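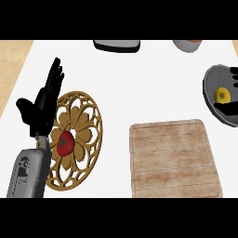 Venue Safety Walk-Through - Wedding Reception, Barier Hall

Date of walk-through: 2025-01-28
Checked by: Thitima Somboon (Ulby Events)
For the venue: Sunee Rungrueang
Guests: 106 seated
Posted room limit: 300

Key: OK = no action. FIX = must be done before guests arrive. WATCH = fine now, look again on the day.

1. Exits and aisles

Main doors open fully and stay open on the hooks - OK
Side door to the garden path - FIX
Comment: The side door sticks at the bottom. It opens with a hard push, but an older guest would struggle. Sunee will have it planed this week. I want to try it myself before setup starts.
Exit signs lit - OK
Aisle between head table and dance floor - WATCH
Comment: Clear on the floor plan. The last two weddings I worked here lost this aisle once the gift table went in. Gift table goes by the coat room this time.

2. Candles and open flame

Venue allows candles in glass only - OK
Comment: Glass must stand higher than the flame. Taper candles on the head table are out. The couple has been told and picked pillars in hurricane glass.
Greenery kept clear of candles - FIX
Comment: The sample runner from Pirov Floral has eucalyptus lying right against the candle glass. Pirov will pull it back 6 inches on both sides. Dried grasses are to be used in the entry urns only.
Fabric on the ceiling, flame-retardant tag - FIX
Comment: No tag on the drape I was shown. Rental company to send the certificate. No certificate, no drape.
Fire extinguishers - OK
Comment: One at the bar, one at the kitchen door. Both have current tags.

3. Hanging and standing decor

Ceremony arch - FIX
Comment: It rocks when pushed at shoulder height. Needs sandbags on both feet, covered with moss or cloth. Check again after the flowers are on - the top gets a lot heavier.
Ceiling hooks - WATCH
Comment: Sunee has the load sheet and will email it. Nothing gets hung until I have read it.
Cake table - OK
Comment: Level, legs locked. Keep it off the edge of the dance floor.

4. Power and cords

String lights, tested one strand at a time - OK
Cords across walkways - FIX
Comment: The band's cord run crosses the path to the restrooms. Reroute behind the stage. If it can't be moved, use a rubber cord cover, no tape.
Outlets near the bar sink have reset buttons - OK

5. Food service

Chafing fuel stored away from linens - OK
Hot plates and trivets under all serving dishes - OK
Comment: Boonyarit Catering brings its own.
Allergy cards at buffet - WATCH
Comment: Proof had sesame missing from the noodle salad. Corrected proof not seen yet.

6. Outside

Path lights - FIX
Comment: 2 out near the parking lot steps.
Handrail on steps - OK
Ice melt on hand - OK
Comment: Full bin inside the garden door.

Second check: morning of the event, before the florist unloads. All FIX items to be signed off by both parties then.

Signed: T. Somboon, S. Rungrueang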